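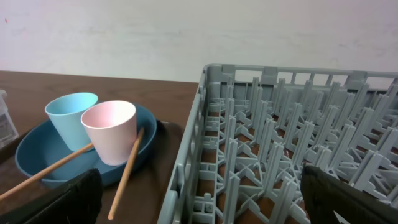

Opening this against the tray-clearing task on the Esholm cell. Episodes are being rejected by the ingest check with WRIST_OFFSET, which means the wrist stream and the joint log disagree by more than the allowed amount at gripper close. The operators see nothing wrong while recording. Playback of a rejected episode looks normal too, until you step through it. In the wrist view with both cups still standing in the blue dish and the fingers low over its front, the joint log already has the gripper closing. Either the picture is old or the log is early.

Home Queue Open Closed Wiki Log out
February — opened by Fatos Delić
Watching: 5 Comments: 4

Component: recorder, two-arm cell
Task: clear tray (dishes to rack, trash and food to container)
Severity: blocks delivery of the Tendville batch

Steps to reproduce
Start the recorder from cold. Record any episode with both arms in use. Ingest. The first few episodes pass. Later ones in the same session start to fail, and once one has failed the rest usually do as well. Restarting the recorder process clears it. Restarting only the viewer does not.

Expected
Wrist and head streams stay aligned with the joint log for the whole session.

Actual
Wrist stream drifts late. Head stream stays inside tolerance. Of almost 200 episodes in the queue, the early part of each session is usable and the rest is in quarantine. The batch needs 1,000.

Already tried
Swapped the wrist camera cable. No change.
Moved the wrist camera to another port on the same hub. No change.
Lowered the wrist frame rate. Drift is slower but still there.
Turned off the live preview on the operator screen. Drift is slower again.

Comment — Despina Radonjić
Please don't delete the quarantined ones yet. If the drift is a steady rate we can correct it after the fact, and the head stream gives us something to correct against. What I need from you is one event per episode that both cameras can see clearly and that also leaves a mark in the joint log. Finger contact on a cup rim is good. Contact with anything soft is bad, because the motor current rises too gradually to pick a frame. Also check whether the recorder is stamping wrist images on arrival or on capture. Baxter had this same fault when we set up the first cell, and it was the arrival stamp.

Comment — Fatos Delić
Checked the config. Head camera is stamped on capture. Wrist cameras are stamped on arrival, in the order they come off the queue. So if the queue backs up, the stamp is late by however long the image waited. That fits the symptom and fits the restart clearing it. Will patch and rerun. In the meantime I went looking for usable contact events in the quarantined set.
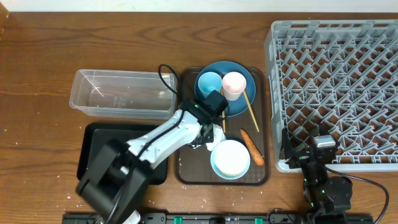
Picking the contact event is harder than it sounds for this task. The obvious choice is the first grasp of the episode, but the first grasp is often trash or food, and those are the soft ones. One head view has the gripper just above the brown tray with something small and white in it, and I can't say from the picture whether it is tissue or food. It is no use for alignment either way. The carrot is better, and the cups are best. I have set the script to skip any grasp where the closing current climbs slowly and take the next one. Where an episode has no hard contact at all, it stays in quarantine.

Second problem, found on the way. The reset is not the same from one episode to the next. The task card says bowl, plate, two cups, two chopsticks and the carrot, with trash items optional. It does not say how much rice goes in the bowl or what counts as optional, so operators have been deciding for themselves. Variety is fine for training. Variety that isn't written down is a labeling problem, and the episode notes only have a yes/no field for trash.

Comment — Despina Radonjić
Agree, split that into its own ticket and link it here. Suggested fields for the notes: rice yes/no, foil yes/no, wrapper yes/no, crumbs on table yes/no. Keep it to boxes the operator can tick without taking their hands off the leaders for long. Do not ask them to wipe the table between episodes. The Grultthorpe set was recorded on a spotless table and the policy went after every stray grain it met afterward.
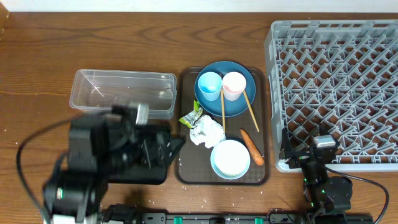

On the recorder: I would rather you fix the stamp first and look at the queue second. A correct stamp on a late image is still usable data. A wrong stamp is not, however fast the queue runs.

Comment — Fatos Delić
Patched. Wrist cameras now stamp on capture, same clock as the head. Ran a full session without a restart and every episode passed ingest. The queue still grows over the session, so memory use climbs, and I have opened that separately under recorder performance. Preview is back on.

Correction script was run over the quarantine. Most episodes line up after the shift. The ones that don't have fast arm motion at the only hard contact, so the head image is blurred right where I need a sharp edge. Marked those for manual review. I would drop them before I would guess the frame.

Still open on this ticket:
— Despina to confirm the corrected episodes can count toward the batch
— merge the recorder patch to the other cells
— add a warning on the operator screen when wrist and head stamps disagree, so we find out before ingest

Status: waiting on review
Linked: task card reset notes; recorder memory growth
Share Subscribe Print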